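I've had the Dasmont bread maker since last November, which feels like long enough to have an opinion. We'd been buying a sliced white and a bag of rolls every few days and I was fed up with the rolls going stiff by the second morning. My sister-in-law has the bigger Orbridge one and swears by it, but it's the size of a small suitcase and our worktop is mostly taken up by the toaster and the post.

So, the Dasmont. It's a tall thing with a lid that lifts right off, which I love, as it means I can push it back under the cupboards and just pull it out when I want to load it. There are 10 programmes and I use three of them. Basic white, the overnight one, and dough only. I tried the jam setting once - never again, I was scraping the tin for an hour and the next loaf had a definite whiff of plum about it.

The basic loaf is good! Proper crust, soft middle, slices without falling to bits if you let it cool first (I never do). Wholemeal comes out a bit squat. I've had better luck swapping a third of the flour for strong white and adding a spoonful more water than the booklet says, because the booklet is mean with water all the way through. It also tells you to put the yeast in last, and then has a picture with the yeast going in first, so make of that what you will. I put it in first, under the flour, and it's been fine.

Noise is the big grumble. The kneading is a steady thump and I can live with that, but every so often it gives a sort of shuffle and walks a little way along the worktop. A damp tea towel underneath sorted it. The beeps are very loud and you can't turn them off. On the overnight programme it beeps for added fruit and nuts at some ungodly hour whether you've got fruit and nuts or not. We now shut two doors on it.

The paddle gets stuck in the loaf maybe one time in three, and digging it out leaves a hole you could post a letter through. There's a little hook in the box for the job. I lost mine by Christmas and use the handle of a teaspoon.

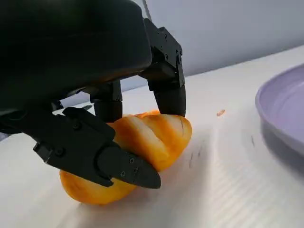 Where it's really earned its keep is the dough setting. It takes 57 minutes from cold and you tip out a lovely soft lump that's ready to shape, so I do rolls on a Sunday evening and freeze half. A knob of butter in the dough keeps them soft for an extra day, and brushing the tops with milk gives them a bit of colour. My oven runs hot so I take them out 5 minutes early and tap the bottoms.

Cleaning is easy enough, just don't leave the tin soaking or the spindle goes stiff. The non-stick has a couple of scratches now (see teaspoon, above). A new tin costs nearly half what I paid for the machine, which is cheeky.

Would I buy it again? Yes, I think so, though I'd look for one with a mute button first. Four stars from me.

Comments

pederau_baker
The yeast thing drove me mad as well. I rang them up and was told either way is fine as long as it's kept away from the salt.

crumbs2399
Does the overnight one do a decent wholemeal? Mine (an old Eder) always sinks in the middle.

mrs_t_allotment
Take the paddle out after the last knead! You have to be quick, and flour your hands, but no more hole. I set a timer on my phone.

crumbs2399
Never thought of that, will try it at the weekend, thanks.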